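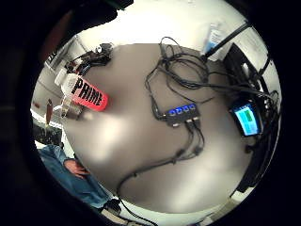

Sports drinks are basically soda without the bubbles, went the first comment under the old version of this entry, and why do they get a whole page when lemonade only gets a paragraph? Fair enough! Lemonade has since been given more room (see Lemonade), and I've rewritten the sports drink page from top to bottom.

Sports drink

A sports drink is a flavored drink meant to be taken before, during or after exercise. It's mostly water, with some sugar, some salts and an acid such as citric acid to keep it from tasting like sweet seawater. The salts are usually called electrolytes on the label, a word that covers sodium, potassium, magnesium and a few others. Sodium is the one you lose most of when you sweat, and I find it funny that the labels so often shout about potassium instead.

Names

In the US you'll hear "sports drink" nearly everywhere. Older books have "isotonic drink," meaning that the stuff dissolved in it is at about the same strength as in blood. A hypotonic drink is weaker and a hypertonic one is stronger (fruit juice straight from the carton is hypertonic, which surprises people). My own family says "the red stuff" whatever color it is.

What's in it

Most regular recipes get their sweetness from ordinary sugar, glucose or a mix. The low-sugar kinds use sweeteners, and those are fine for taste but don't give you much fuel on a long ride. Color comes from dyes or from things like beet and carrot juice. Some brands add coconut water, vitamins or amino acids, and here I get a bit grumpy, as a short jog doesn't call for any of it.
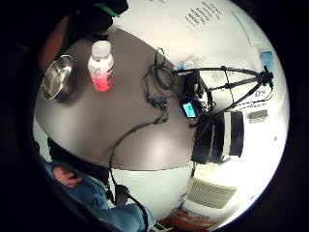
Powders are the other big branch of the family, and the one I use myself. You get a tub or a box of sachets, stir it into cold water and save yourself hauling bottles home from the store. Griteo is the powder I grew up with, sold in a tub with a scoop that always sank to the bottom. Zumik came later and makes tablets that fizz – handy for a backpack, though they crumble if you sit on them (I have sat on them). Cultton sells a plain, unflavored one, and I can only say it is very salty.

Making your own

A homemade version needs water, sugar, a little salt and some juice for flavor. The Nasution cookbook gives one using 1,000 milliliters of water and 2 tablespoons of sugar, plus a small pinch of salt and the juice of a lime. I add orange as well. Keep it in the fridge and drink it the same day, or the next morning at the latest.

Do you need one?

For a walk or a short workout, water does the job. Long efforts in the heat are another matter, and in May, when my part of the country goes from chilly to sticky in a week, I start carrying a bottle again. The acid and sugar are hard on teeth, so gulping beats sipping all afternoon.

See also: Barley water, Coconut water, Lemonade, Soft drink, Switchel

Last changed Aug 20, 2022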